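Hand-held gripper check, garment handling trial
Checked by: Dexter Evangelista
Date: Fri 9 October
Units compared: Flistow fingers (slotted) and Lashari fingers (solid)

1. Housing screws tight. Pass.
2. Fingers close square, no side play. Pass on Flistow. Lashari left finger has slight play, refit before next use.
3. No sharp edges on finger slots. Pass. Run a cotton bud round each slot, it will snag on any burr.
4. Finger gap clear of lint. Fail at first check, cleaned, pass. Denim sheds more than the shirts did.
5. Pinch force at full close under 30 N. Pass, both sets. 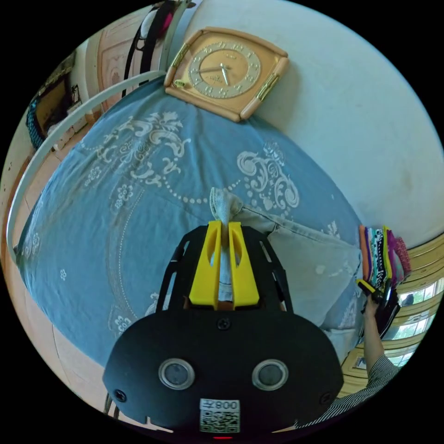
6. Garment released fully on opening. Pass on Flistow. Lashari held on to a hem twice in 54 lifts. Comment from Gebremedhin Kumsa: try the softer pads before we rule them out.
7. Sensor windows clean. Pass. Dry cloth only.
8. Label readable and scans. Pass.
9. Trigger returns freely. Pass, a bit stiff on the Lashari set.
10. Operators keep free hand away from fingers while closing. Seen once, reminded.

Action: Dexter to refit the Lashari left finger and repeat items 2 and 6 over 100 lifts. Flistow set cleared for use up to the 1000 lift service.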